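2022-01-24

## Nallus cell: back up with the small tray

The Nallus cell at Islow was down for maintenance over the holidays and is packing first-aid trays again. Several of you wanted to know what was changed after the trouble in October, so this is a run through the work, mostly for the benefit of anyone who has to look after the cell when the usual crew is away.

The job is the same as before. Loose first-aid stock goes in on one side, and a filled green tray comes out on the other. The two arms do the reaching, and the cell learns the order and the grips from people packing the tray by hand with a camera at head height. We had 363 usable hand runs on file when the cell was stopped. All of them have been kept, but the ones with the old deep tray are now in a separate folder and should not be mixed back in.

Blister strips were the main problem in the fall. They lie flat, the fingertips can't get under them, and the foil side throws light back at the camera. Antiseptic bottles gave very little trouble standing up and quite a lot lying down. Clear bags were the worst of all, and the cell still can't be trusted with anything that has a bag over it.
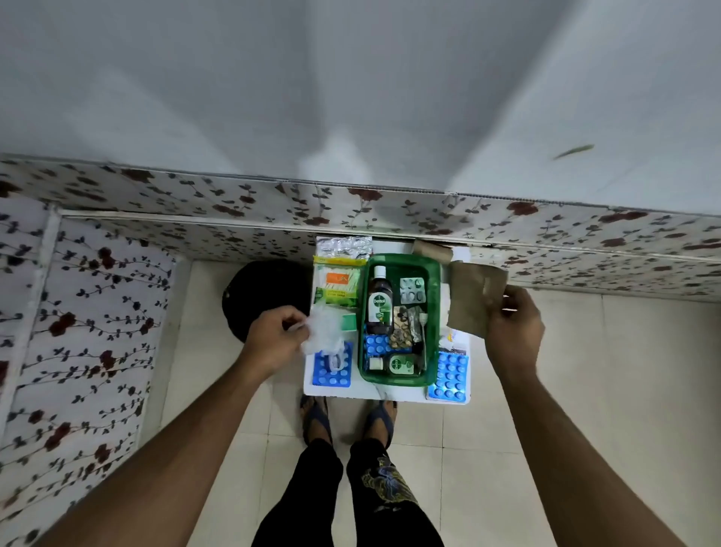 A reader at Dikedska wrote in to say that their cell had the same problem with blister strips, and that they got rid of most of it by changing the fingertips and leaving the software alone. They now use a thin, soft tip with a beveled edge and replace it at the first sign of a nick. They also asked if we were sure the depth camera was level, as theirs had drooped enough over a summer to put every grasp slightly short.

We checked, and ours had drooped too. The bracket screws had worked loose. They have been refitted with thread locker and marked with a paint line across the head and bracket, so a loose one will show at a glance. If the lines don't meet, stop the cell, tighten the screw and calibrate again. Don't just tighten it and carry on – the camera will have moved.

The fingertips are now the beveled type from Haslam. Changing a pair takes 15 minutes with the arm in its service position:

1. Press the stop, turn the key to service and take the key with you.
2. Back out both tip screws with the short hex driver. The washers are small and will fall, so put a cloth down first.
3. Wipe the finger faces and seat the new tips with the bevel pointing inward.
4. Close the gripper by hand and look for light between the tips. There should be none.
5. Put the key back and run the open and close test 100 times before loading any stock.

The test seems long for such a small part, but on the second pair we fitted, a tip worked loose well into it. That would have ended up in somebody's tray.

Boxed bandages are easier going. The cell picks them up by the narrow sides and sets them down square, and all we had to change was the closing force, which had been crushing the cartons at the corners. The new value is saved under "carton" in the grip table. Please leave the value under "roll" alone. Tubes and rolls need a firmer hold or they turn in the fingers on the way to the tray. 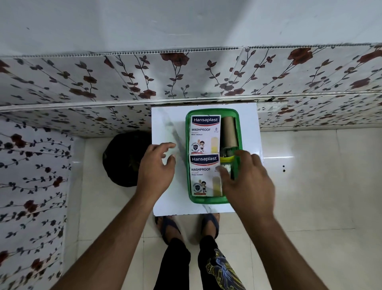
The tray itself needs some care. The green plastic lets light through, and with the overhead lamps at full brightness the cell lost track of the rim and tried to place items on top of it. The lamps are now set to the second mark on the dimmer. There is tape over the dial, and it should stay there. A white surface under the tray also helped, provided it is kept clean. Sticky patches from labels show up as objects and the arm will go after them.

Weekly jobs, for whoever has the cell:

- Wipe the camera window with the lens cloth from the drawer, never with paper towel.
- Look at the paint lines on the bracket screws.
- Check both pairs of tips for nicks, and write down any change in the log.
- Empty the reject bin and note what was in it. "Various" is no use to us.
- Run one tray of mixed stock and save the log, even if it goes badly.

Cotton and gauze remain a weak point. The cell picks up a loose piece well enough but doesn't always let go of it, and a bit stuck to a tip spoils the next grasp. For now, loose cotton is added by hand at the end. A small air nozzle is on order and will go on the left arm first.

New hand runs with the shallow tray are being added as they come in. If you are packing for these, keep to your normal speed and leave your mistakes in. A strip that gets dropped and picked up again is worth having. Spare tips are in the gray cabinet at Islow, bottom shelf, and the last person to open a packet should put in the order for the next one.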